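Para Narayanan Pillai, o erro mais comum na manutenção de pavimentos laminados é a medição tardia da humidade. Dirige em Osau o serviço técnico da Marar, que em abril inspecionou 12 habitações.

«A lavagem com água abundante incha as juntas», afirma. «O verniz não entra nesta conta.» O protocolo prevê 4 leituras por divisão, sempre com o mesmo aparelho.

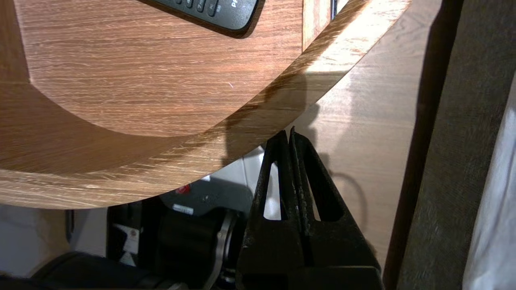
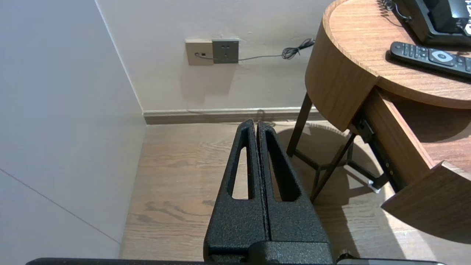
Bindu Warrier discorda do protocolo: quatro leituras parecem-lhe insuficientes junto a paredes exteriores.

Pillai admite rever o número. «Em divisões com mais de 12 m², talvez. O registo fica em folha própria, por divisão.»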